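About Stetside

Stetside buys, grades, stores and sells trading cards and related collectibles. The company handles film, television and game cards printed for the general market, along with boxed sets, promotional singles and uncut sheets. Sports cards are outside our range and we do not take them on consignment.

The business was started by Tharindu Kumarasinghe as a mail-order list of single cards, sorted by set and card number. Marina Makris joined to run cataloging and now manages the inventory system. Most of the working methods described on this page are hers.

What we stock

The catalog covers base sets, parallels, inserts, autograph cards and relic cards. Each listing gives the set name, year of issue, card number, print run if one is stated on the card, and our condition grade. Where a print run is not stated, the field is left blank. We do not publish estimates.

Sealed product is listed apart from singles. A sealed box is sold only if the wrap is intact on all sides and the seams match the pattern used for that release. Boxes that fail this check are opened, and the contents are sorted and sold as singles.

The Kenumitz line is the one product range we publish ourselves. It is a series of card sets drawn from serials and science fiction films whose rights holders have licensed their stills to us. Each set has 24 base cards and 2 inserts, and the print run is fixed at 1000 sets. When a run is sold out it is not reprinted. The full checklist for all releases now stands at 232 cards, including inserts and one corrected card that was issued after a caption was found to name the wrong actor.

How cards are graded

Condition grades are assigned in house and apply to raw cards only. Cards already sealed in a third-party holder are sold with the grade on the label, and we do not add our own.

A raw card is checked for centering, corners, edges and surface. Centering is measured on both faces with a printed gauge. Corners and edges are read under magnification. Surface is read under angled light, first on the front and then on the back – foil cards are read a second time, as scratches on foil can be hard to see from one direction. The lowest of the four readings sets the grade. We do not average.

Two people grade every card above our upper price band. If the readings differ, the lower one stands and the difference is noted in the listing.

Storage and handling

Singles are kept in soft sleeves inside rigid holders, upright, in numbered rows. Sealed boxes are stored flat and never more than a few high. Temperature and humidity in the stock room are logged, and the log is open to consignors on request.

The record system is called Plolell. Every item gets a stock number when it arrives and keeps it until it is shipped. The number is printed on the outer holder and never on the card or its sleeve. Older stock that came in under the paper list has been moved over, except for part of the non-English material, which is still being entered.
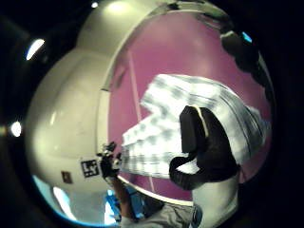
Consignment

We accept consignments from private collectors and from estates. Send a list first, with set names and card numbers. Photographs help but are not required at this stage. We reply with a list of the items we can take and the terms for each.

Consigned items are graded in the same way as our own stock. Payment is made after the return period on the sale has closed. Unsold items may be withdrawn at any time, and the owner pays return postage.

Larger collections are appraised by Ververidis, a separate firm with which we share no ownership. Their fee is paid by the collector directly, and an appraisal from them does not commit the collector to sell through us.

Returns and corrections

Any item may be returned if it does not match its listing. Grade disputes are settled by a fresh reading from a grader who did not handle the card the first time. Errors in set data should be sent to the catalog desk with the stock number – corrections are made in the record and in the public checklist together.

The stock room is closed for the annual count during part of September. Orders placed in that period are held and shipped in the order received.

Page last revised Aug 10, 2021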